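6 Recording demonstrations with the hand-held grippers

This section covers teaching a cloth-handling task by hand, using the pair of Zandent hand-held grippers and the head camera. For teaching by remote control from the Nomura desk, go to section 7. The two methods write the same kind of recording, and you can mix them in one task folder, but do not switch between them part of the way through a recording.

Read section 5 (Charging and pairing) first. The steps below assume that both grippers are charged, paired and showing a steady green light.

6.1 Before you start

1. Put on the head camera and tighten the strap until it does not shift when you look down at your feet.

2. Open Skilteck Record on the tablet and choose New task. Give the task a short name made of ordinary words, such as "fold shirt" or "hang towel". The name cannot be changed after the first recording has been saved.

3. Set the number of recordings. The default is 300, which suits most folding tasks. For a trial run, 75 is enough to show whether the robot has picked up the general order of the work.

4. Hold both grippers in front of you at chest height, jaws open, and tap Find grippers. Keep still until both outlines on the tablet turn solid.

5. Close and open each jaw fully, twice. The bar on the tablet should reach both ends of its scale. If it stops short, carry out the jaw calibration in 5.4.

Note: Left and right are fixed when the grippers are paired. If you pick them up the wrong way round, the recording will still run, but the arms will be swapped when it is played back. Check the markings on the housing before each session.

6.2 Making a recording

1. Lay the garment in its starting position. Vary this a little from one recording to the next. The robot will not cope with a shirt lying at an angle if it has only ever been shown one lying straight.

2. Take hold of the gripper handles. Keep your fingers behind the guard and clear of the jaw.

3. Squeeze both triggers together to start. The tablet gives one short tone.

4. Carry out the task at a steady pace, slower than you would with your bare hands. Pause for a moment after each grasp and before each release.

5. When the task is finished, open both jaws, draw the grippers back and hold them still for 2 seconds. The recording closes by itself and the tablet gives a double tone.

6. Tap Keep or Discard. Discarded recordings go to the Bin folder and stay there until you log out.

If you drop the garment, carry on, pick it up and finish the task. Recordings with a recovered mistake are useful and should be kept. Discard only if a gripper loses its connection, if the garment leaves your view altogether, or if someone touches it while you are working.

CAUTION: The jaws close with enough force to bruise. Do not use them to pull at buttons, zips or anything fixed to the body. Tie back long hair and remove lanyards before picking up the grippers.

CAUTION: Do not demonstrate a task within reach of a robot that is switched on and not held at its stop. Recording does not need a robot to be running.

6.3 Holding cloth

Most failed cloth recordings come from the first grasp. Take the fabric 2 centimetres in from the edge, so that the jaw closes on cloth along its full width. A grasp right on the hem tends to slip when the weight comes on.

Thin fabrics need only a light squeeze. Thick seams may need the trigger pulled all the way back. Do not wrap the cloth round the jaw to get a better hold — the robot's own jaw has no way of copying that movement.

Keep the garment low enough that you can see over it for at least part of each recording. Cloth held close to the face hides both jaws, and the software then has to guess where they are. If the message "Jaw not seen" appears more than once in a recording, lower your hands and do that part again.

Dark garments are harder for the camera than pale ones. Turn on all the ceiling lights and stand on a mat or floor of a different shade from the cloth.

6.4 Checking and sending

1. Tap Review and play back the first and last recordings of the session at full length. Skim the others.

2. Look for sudden jumps in the path of either gripper. A single small jump can be left. Mark anything larger as Poor.

3. Connect the tablet to the Sulldale base unit by cable and tap Send. Do not unplug it until the bar has cleared.

4. Put the grippers back on charge with the jaws open.

Note: Wireless sending works but is slow, and stops if the tablet goes to sleep.

6.5 Correct tension

Tension is judged by eye in this version of the software. Move the two gripping points apart until the cloth comes up off itself and its shape can be made out, then stop. The top edge should be held out between the two corners but still dip a little in the middle, as with the navy cloth here, and the rest should hang freely below it. Soft creases of this kind do no harm and need not be shaken out. A flap curled over on itself near the bottom can be left as well, unless the next step is to grasp it, in which case lower the cloth, free the flap and lift again. If the top edge is pulled dead straight, bring your hands together slightly before going on — the robot will copy the pull as well as the position, and with a stiffer arm it may tear a light fabric.

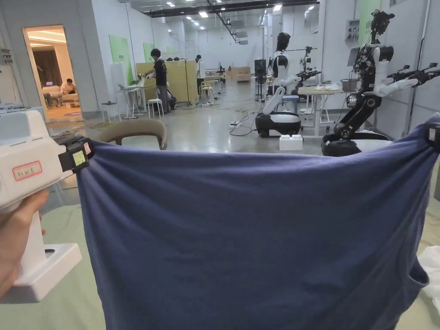
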